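Miltine Cabling Cell – Set-up and Care Guide
Section 4: Gripper pads and plug alignment
20 December 2025
Prepared by Odine Technical Publications

4.1 Purpose

This section covers the care of the finger pads and the alignment of the arm for network plug work. It applies to cells supplied since June with the Rander pad set. Pads should be inspected after every 200 insertions.

4.2 Inspecting the pads

1. Bring the arm to the service position and engage the hold.
2. Open the fingers fully. Brush the teeth of each pad from the base to the tip.
3. Replace both pads if any tooth is torn. Pads must not be changed singly.
4. Close the fingers on a plug seated in its port. Both pads should bear on the plug boot, and neither finger should press on the panel.
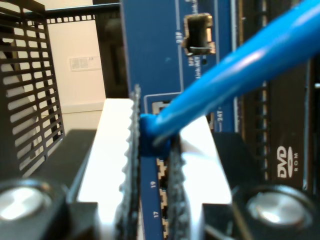 Costache wrote after the first issue of this guide that step 4 ought to be repeated at the lowest port as well, as a finger that clears the panel at the top may still touch it further down. The point is accepted, and operators should check both positions.

CAUTION: Keep hands clear of the fingers whenever the hold is released.

4.3 Setting the approach

5. Support the cable so that its weight does not pull on the plug. Leave enough slack for the full travel of the arm.
6. Move the plug towards the switch at the slowest speed and stop 16 mm from the port. 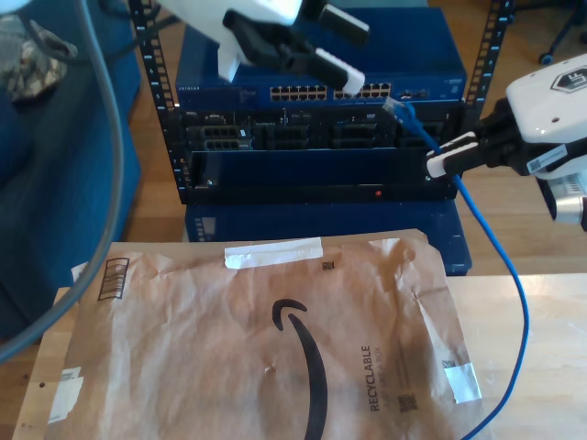
7. Compare the line of the plug with the line of the port. Correct any tilt at the wrist first, then correct height – the reverse order will disturb the height setting.
8. Advance by 2 mm at a time until the plug enters. If it meets resistance, withdraw and return to step 7.

4.4 Checking the hold on the cable

9. Withdraw the arm and turn the wrist until the connector can be examined closely.

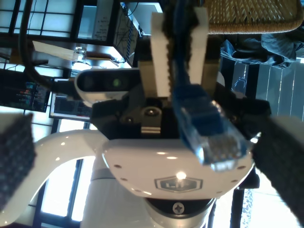

10. Look for bent contacts and for marks on the cable jacket. Discard any cable with a damaged connector.
11. Check that the fasteners on the gripper body are tight, and enter the result in the cell log.

NOTE: A cable that slips in the pads on nearly every attempt points to worn teeth. Do not raise the grip force to compensate. Repeat 4.2 and fit new pads where required.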